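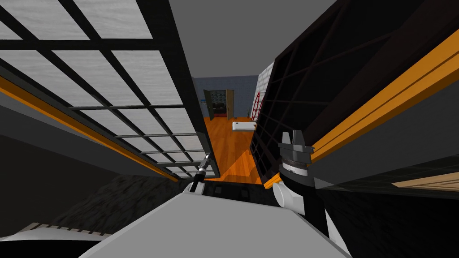 How to Quieten a Squeaky Wooden Floor

Posted by Florian Chevalier, 21 August 2021

I love this job. It costs next to nothing, it takes an afternoon, and at the end of it you can get up for a glass of water at night without waking the whole house! Our landing used to groan like an old ship, and I put up with it for years before I finally got down on my knees and had a proper look.

What you will need

A screwdriver or drill, a box of wood screws, a countersink bit, a tube of powdered graphite (talc will do), a pipe and cable detector, a bit of chalk and a helper with patient feet. I use Westa screws, mostly because the shop on Long Street always has them in, but any decent wood screw is fine.

Step 1: Find the squeak

Roll the rug back and ask your helper to walk slowly up and down while you listen with your ear close to the boards. Mark every noisy spot with chalk. Go over the whole floor, even the bits you think are quiet, and pay extra attention to doorways. They take the most feet, and the boards there have often been cut short to meet the next room. 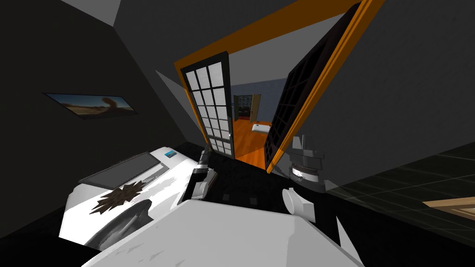 Double doors in an orange frame, open to the room beyond.

Step 2: Try powder first

If two boards are rubbing edge against edge, you may not need a single screw. Puff graphite into the gap, lay an old cloth over the top and walk on it for a minute or so. Wipe up what's left. Graphite is messy on pale boards, so go for talc there.

Step 3: Check for pipes and cables

Please don't skip this one. Run the detector over each chalk mark, and then do it again the other way. If it beeps, leave that spot alone and fix the board from the next joist along. I once met a heating pipe 2 cm under the surface (it had been notched into the top of the joist) and I still go a bit cold thinking about it.
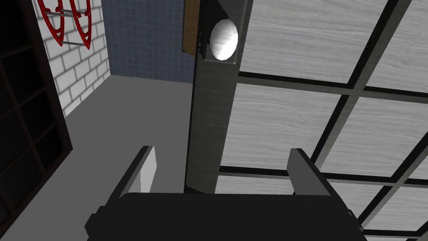
Once you know where it's safe, look for the existing nails. They run in lines across the floor and tell you where the joists are. Drill a pilot hole beside the old nail, countersink it, and drive the screw in while your helper stands on the board. It should pull down snugly. Stop as soon as it does, as overtightening can split an old board along the grain.

Step 4: Fill and finish

Press a little wood filler over each screw head and let it dry for as long as the tub says. Sand it lightly along the grain and touch it up with whatever is on the rest of the floor. Mine is Flarnari satin oil, two thin coats, and the repairs have blended in beautifully.
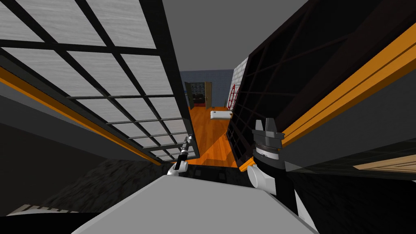

Tall units with black grid fronts and orange trim.

Step 5: Walk it again

Get your helper back and repeat the slow walk. I had three stubborn spots left after my first go, and all of them needed a second screw on the other side of the board. Wooden floors shift a bit with the seasons, so you may hear a new creak when the heating goes on. Keep the chalk handy.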